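The Clernedari Psalter Commentary, Study Edition
Orura Press

214 shares | 11 comments

The Clernedari Psalter Commentary is a verse-by-verse exposition of the Book of Psalms, issued in 4 volumes and intended for pastors, teachers, and students in the early years of formal training. The Study Edition replaces the cloth-bound library set and contains the full text of that set, together with a revised introduction and a new index of Scripture references.

The general editor is Elspeth Dunbar, who also prepared the notes on the Songs of Ascents. Contributors were asked to work from the Hebrew text and to write for readers who may not know the language. Hebrew words are given in ordinary English letters, and longer questions of grammar are held for the notes at the end of each psalm. The body of the commentary may therefore be read without interruption in sermon preparation or private study.

Each psalm is treated under the same headings. A short statement of setting and form is followed by a fresh translation, the exposition itself, and a section on the use of the psalm in Christian worship. This last section draws on early sermons, medieval prayer books, and the metrical psalters of the Reformation. Where the churches have differed in their reading of a passage, as with Psalms 22 and 110, the principal views are set out before the contributor's own judgment is given. 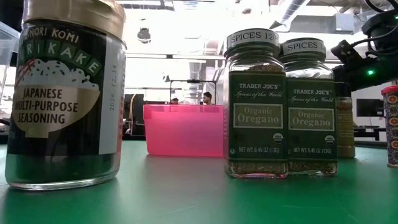 The psalms of lament receive fuller treatment than they did in the library set. The earlier exposition of Psalm 88 has been withdrawn and a new one written in its place. Psalm 137 is now accompanied by an essay on the reading of the cursing psalms in public worship, which may be copied for classroom use without further permission.

The volumes are divided as follows. Volume 1 covers Psalms 1 through 41, Volume 2 covers Psalms 42 through 89, and Volume 3 covers Psalms 90 through 150. Volume 4 contains the indexes, a guide to Hebrew poetry, and the reading plan formerly sold separately as the Voyle Lectionary Companion.

Details

Format: hardcover, sewn binding, 4 volumes in slipcase
Pages: 2,035 in total
Type: Brisach, with verse numbers in the outer margin
Ribbon markers: one in each volume
Availability: ships from June

Volumes are not sold individually. Seminaries and church libraries ordering 50 or more sets should write to the sales office before placing an order, as sets in that quantity are shipped directly from the bindery. Owners of the library set may purchase the new index as a separate paperback.

Sets damaged in transit will be replaced on return of the complete slipcase. Corrections to the text may be sent to the editorial office with the volume and page number.

Share this page | 11 comments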